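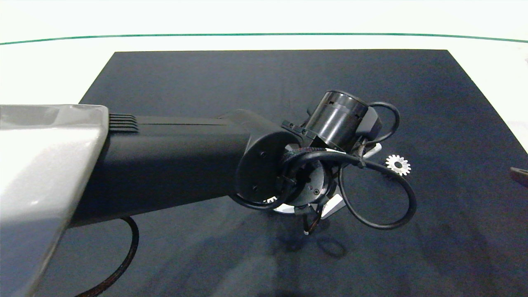 Wutby, August

Gronden is hiring a bench assistant for small plastic parts. The work is sorting, checking and kitting white gears and similar pieces on a matted table.

Duties
Lay out each gear flat on the mat, clear of its neighbors. Check the teeth and center hole against the drawing. Bag accepted parts in lots of 50 and log the lot number in Flotik. Set rejects aside with a tag stating the fault. Expected output is 300 parts per shift after training.
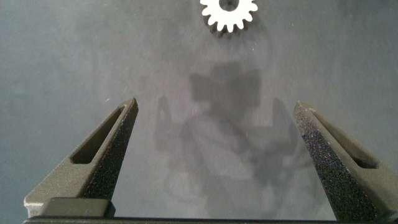

Page last changed: August, 4:10 p.m.

Requirements
Good near vision, with or without glasses. Steady hands. Able to sit at a bench for two hours between breaks. Experience with calipers is useful but not required. Mats are wiped down at the start and end of each shift by the person using them.

Terms
Day shift, fixed term, possible extension. Training is paid and given by Hina Marwat.

To apply, send a résumé and a note of up to 200 words on past bench work to Cleiton Trindade, Parts Room, Gronden. Applicants selected will do a short sorting test on site.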